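September, late evening

Back from Durkach and my feet hurt. I want to get the open day down before I forget it, and I told my sister I would write her something about it, so this may end up being copied into an email.

The bus was on time going out. I had the address of the Sayce building on a piece of paper and still walked past it, because the entrance is on the side by the loading dock and the sign is small. I got in at twenty past nine. They gave me a sticker with no name on it and a sheet with the schedule. The coffee was weak but there was plenty of it.

The first hour was a talk in the big room downstairs. It was about how the program, which they call Tolus, is supposed to learn household jobs. I had expected someone typing out instructions, such as move the arm forward, close the hand, lift. They gave that up a while ago. Now a person does the job and it gets recorded, and the program learns from the recordings. The woman giving the talk said they want 4000 recordings of kitchen work before winter, and that 1000 were done as of this month. Each job gets recorded 100 times before they move on to the next. I wrote those down because I knew I would mix them up.

She also said that most of what they throw out is thrown out for dull reasons. The person stopped to scratch, or went too fast, or one hand left the view. I liked her for saying so. The rest of the talk had a lot of charts and I did not follow all of it. A man in front of me asked four questions in a row about batteries.

After that we were split up and sent to the rooms. My group had the kitchen jobs first, which was what I had come for. I had pictured a whole kitchen with a sink and counters. It was a table with a microwave and a cloth on it, and a person sitting there with a gripper in each hand.

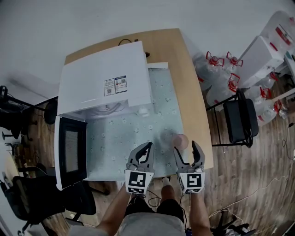 We were asked to keep our voices down and stay back from the table. I stood by the wall and could see well enough over the shoulders of two students. The job had to do with a cup and a microwave, and everything was done with the grippers, never with fingers. You hold one in each hand and it has two curved fingers of its own with dark pads on the inside. The square black and white patterns on them are so the system can tell where each hand is in the room. I asked whether they had to be that large and was told yes, smaller ones get lost when the hand turns.

What surprised me was how ordinary it looked. I have put a cup in a microwave every working day for years and have never once thought about my wrist. Our guide talked about wrists for a good ten minutes. He said people who are new to it try to work the grippers like pliers and get sore, and that it takes a morning to stop doing that. He also said the cup is harder than it looks. Squeeze too little and it slips, and if you come at it from the wrong side you push it over before you have hold of it.

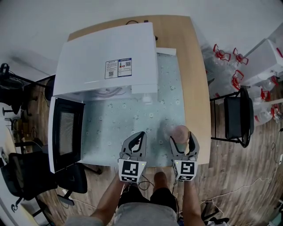
Someone asked why not use a real robot for this part. The answer was that a robot costs more, moves slower and has to be fixed, and a person with a pair of grippers can work in any room with a table. The robot comes in later, when there is something for it to learn from. I thought that was a fair answer. The same man asked about batteries again.

I asked if the person recording gets bored. The guide said yes, and that they change over every hour and are not allowed to do the same job two days in a row. He does it himself two mornings a week. He said he dreams about cups, and then he said that was a joke, but I am not sure.

Lunch was sandwiches in the hallway. I had egg. I sat next to a retired couple who had come because their grandson works at Suler, the outfit that makes some of the parts. They were mostly interested in whether any of this would help a person who can't lift much anymore. The husband has bad shoulders. I said I was there for much the same reason, with Mom's hands the way they are, and we talked about jar lids for a while. She has a rubber mat for them that she swears by. I need to look for one of those — she said the hardware store carries it.

In the afternoon we saw the folding room, which was towels, and then the actual robot arm. The arm was behind a rail. It picked up a towel, put it down, picked it up again and got it folded in half on the third try. People clapped. It was slow. I timed it on my watch and it took longer than I would need for a whole basket, but it did do it by itself, and the towel was lying in a heap when it started. The second demonstration did not go. The arm stopped over the table and stayed there, and they restarted it and it stopped again in the same spot. They were calm about it. A woman with a laptop sat down on the floor and was still sitting there when we were moved along.

There was a sign-up table by the door for people who want to come in and do recordings. It is paid by the hour and they train you. You have to be able to sit for a long stretch and have steady hands. I took the form. I am not sure I will send it in, because the bus only runs twice in the morning and I would have to be on the early one. But I have most of my mornings free until the shop picks up again, and I think I would be all right at it. I asked if left-handed people can do it and was told it makes no difference, both hands get used anyway.

I missed the ten to four bus and took the next one. It rained the whole way and the window leaked on my sleeve. Warmed up the rest of the soup when I got in, and stood there watching my own hand on the microwave door like a fool.

To do: call Mom about the jar mat. Fill in the form or throw it out by the end of the month. Find out what time the early bus leaves. Dry the gray shoes.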